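Search this site
Enter keywords
Go

Laundering and Storing Printed Cotton Bed Sheets

January 7, 2025 | Plamano Home Care Desk
5 min read

Printed cotton sheets lose color mainly through abrasion, high heat and residual detergent. The procedure below applies to pigment-printed and reactive-printed cotton in a standard home washer. Check the care label first. If it gives a lower temperature than this page, follow the label.

Identifying the print

Pigment prints sit on the surface of the yarn and feel slightly stiff. Reactive prints are bonded to the fiber and cannot be felt with a fingertip. To test, rub a damp white cloth over a corner of the hem for 16 strokes. Visible color on the cloth means the sheet should be washed alone, cold, until the test comes back clean.

Washing

1. Shake the sheet outdoors and remove hair with a lint brush.
2. Treat body oil marks with liquid detergent diluted 1:5 in water. Leave for about 7 minutes.
3. Load the sheet loosely. Do not wrap it around the agitator.
4. Select a warm cycle for pale grounds and a cold cycle for dark grounds. Use medium spin.
5. Run a second rinse in hard water areas.

Keep denim out of the load. Rivets and zippers abrade the print, and indigo transfers to light cotton. Plush blankets shed fiber and should also go separately.

Drying and sorting

Tumble on low and remove the sheet while the hems are still slightly damp. Line drying is acceptable in shade. Direct sun in June will fade violet and red pigments faster than any other part of the process. Once the bed is made, it can serve as a sorting surface for the remaining laundry.

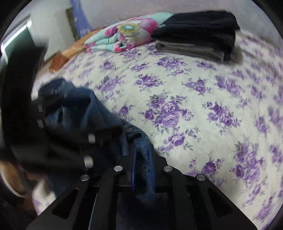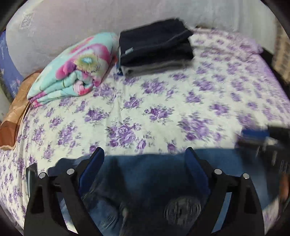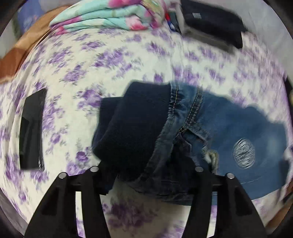
Purple roses on a pale floral sheet.

Folding a flat sheet

1. Bring the top hem to the bottom hem, print side in.
2. Fold in half again in the same direction.
3. Fold the long strip end to end twice.
4. Smooth each layer by hand before the next fold. Set creases crack pigment prints.

Storage

Store sheets on a ventilated shelf, away from unsealed wood. A Jutemeck 484 shelf liner or plain acid-free tissue is suitable. Avoid plastic bags, which hold moisture. Rotate the stack so that the same set is not always on the bottom, and refold along different lines twice a year.

Faded or stiff sheets

Stiffness after washing usually indicates detergent residue. Rewash with no detergent and half a cup of white vinegar. Do not combine vinegar with chlorine bleach. Fading cannot be reversed at home.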